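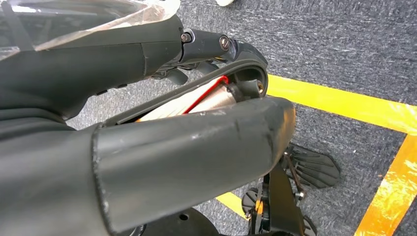
Gray carpet, yellow tape, the corner where two of the strips meet

Getting yellow floor tape off office carpet without wrecking the carpet?

Posted in Floors and Carpets
Viewed 1,815 times

We rent a ground floor unit in the Truvton building and have to hand it back in November. The carpet is the usual mottled dark and light gray stuff, and there is bright yellow tape stuck to it to mark out areas. It's been down for 7 months. The lease says the floor goes back "free of adhesive and discoloration," and the landlord's cleaning outfit has already quoted us $300 for "tape remediation." I don't believe that number for what amounts to a few strips.

I've read that you should use (a) a hair dryer, (b) ice, (c) vinegar, (d) WD-40, and (e) peanut butter. These can't all be right, and I notice the people recommending them never show the carpet afterward. I peeled back an inch at one end and it left a tacky line that picked up gray fluff right away. No idea what brand the tape is. Has anyone done this on real office carpet and looked at it again a month later?

Erlinda Cruzado

fusine_dave

Goo remover. Spray it on, wipe it off, done. Worked for me on a desk.

halfpastnoon

A desk isn't carpet, so I'd be careful with the answer above. Oily removers do break down the glue, but then you have oil in the fibers, and it grabs dirt. You come back in a few weeks and there's a dark stripe exactly where the tape was. I would want to see proof before I put any of that stuff on a floor I was paying a deposit on.

What I did in our old place, same sort of carpet by the look of it:

Pulled the tape slowly, folded back flat over itself, with my other hand holding the pile down. Yanking it straight up brings fibers with it. It took me most of an afternoon and my knees were not happy.

If the backing tears and leaves the glue behind, a hair dryer on low, a short stretch at a time. Don't park it in one spot. A lot of office carpet is synthetic and it will melt if you get greedy.

For the tacky line, rubbing alcohol on a white cloth. Put it on the cloth and leave the bottle away from the floor, because too much can get down to the backing and loosen it. Blot from the outside in. Try it behind a door first — I know everyone says that and no one does it, but do it.

I never tried the peanut butter and I'm not going to.

One thing I couldn't fix was the color. Under the tape the carpet was cleaner than the rest, so you could still see the lines after the glue was gone. Vacuuming and a plain water extraction over the whole area evened it out some. Not completely.

Flarnia

Check whether it's carpet tiles before you do anything. If it is, and there are spares in a closet somewhere, swap the bad ones and skip all this. I can't tell from the photo. Also ask the landlord to put in writing what the $300 covers. Ours (Csizmadia, different building) dropped the charge to nothing once we asked for an itemized bill, which tells you how firm it was.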